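Galerie: Handvergleich, dritte Runde

Hallo zusammen! Endlich komme ich dazu, die nächste Fuhre hochzuladen. Wer die ersten beiden Runden verpasst hat: Wir vergleichen seit Januar verschiedene Hände und Greifer an unserem Zweibeiner, und zwar mit Haushaltskram statt mit den ewig gleichen Testwürfeln. Diesmal ging es vor allem um Sachen, die auf dem Boden liegen. Also Lappen, Socken, Papier, alles Weiche und Platte, was ein Parallelgreifer entweder hervorragend packt oder gnadenlos vor sich herschiebt.

Mit dabei waren Mingxuan Du (Regelung, und für den Kaffee zuständig), Bushra Pirzada, die sämtliche Protokolle geführt hat, und ich. Savvas Nikolaidis hat sich aus Achterberg zugeschaltet und uns beim Kalibrieren der Handkamera geholfen. Danke dafür, allein hätte ich noch einen Nachmittag an der Verzerrung herumgeschraubt!

Zwei Kandidaten standen auf dem Plan. Einmal der Jestis, unser alter Zweibackengreifer, den wir in- und auswendig kennen. Und dann die neue Hand von Stikesham, vier Finger plus Daumen, die ich ehrlich gesagt schon beim Auspacken ein bisschen ins Herz geschlossen habe. Ob sie das verdient, ist eine andere Frage, dazu gleich mehr.

Gemacht haben wir 205 Greifversuche, davon 100 mit dem Jestis und den Rest mit der Stikesham. 43 davon hat Bushra als »unklar« verbucht, meistens wenn der Stoff zwar hochkam, aber nur noch an einem Zipfel hing. Darüber haben wir länger diskutiert als über alles andere (Mingxuan wollte sie zählen, ich nicht). Wir lassen sie jetzt einfach getrennt stehen, dann kann jeder selber rechnen.

Was mir beim Jestis wieder aufgefallen ist: Auf Teppichboden ist er wunderbar unkompliziert. Runter, zu, hoch. Auf langem Flor wird es zäh, da nimmt er gern ein Büschel mit, und dann zieht man den halben Läufer durchs Zimmer. Mit weniger Schließkraft wurde es besser, dafür rutschten uns die dünnen Tücher weg.

Die Stikesham braucht deutlich mehr Zuwendung. Wenn der Daumen zu früh kommt, liegt er vor den Fingern und die Handkamera sieht fast nur noch Daumen. Wir haben die Anfahrt deshalb umgestellt: Daumen weit draußen lassen, Finger zuerst absenken und erst kurz vor dem Schließen dagegenstellen. Das kostet Zeit, aber ich finde die Griffe viel sanfter, und gerade bei Stoff gefällt mir das sehr. Usman Mengal hatte uns genau das schon nach der ersten Runde vorgeschlagen, und wir haben natürlich nicht auf ihn gehört. Usman, du hattest recht!

Noch ein Wort zur Kamera, weil danach gefragt wurde: Sie sitzt direkt am Handgelenk, klein und leicht, und hat für die Nähe einen ordentlich weiten Blickwinkel. Starkes Licht auf dem Boden bleibt ein Thema. Ich habe die Belichtung inzwischen fest eingestellt, weil die Automatik bei jedem Schwenk neu zu pumpen anfing und die Erkennung der Teppichkante gleich mit verrücktspielte. Falls jemand einen besseren Trick kennt, immer her damit, die Kommentare sind offen.

In der nächsten Runde kommt der Greifer aus Plillcombe dran, den Natanael Queiroz mir leihen will. Und dann auch mal Harteres, Löffel und Schraubverschlüsse zum Beispiel.

Hochgeladen am 25.7.26
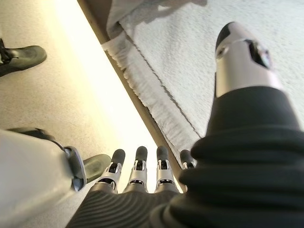
Die Stikesham aus Sicht der Handkamera, Fingerspitzen Richtung Fransenkante. Oben auf dem weißen Zottelteppich liegt das Tuch, rechts ragt der Daumen ganz schön dick ins Bild.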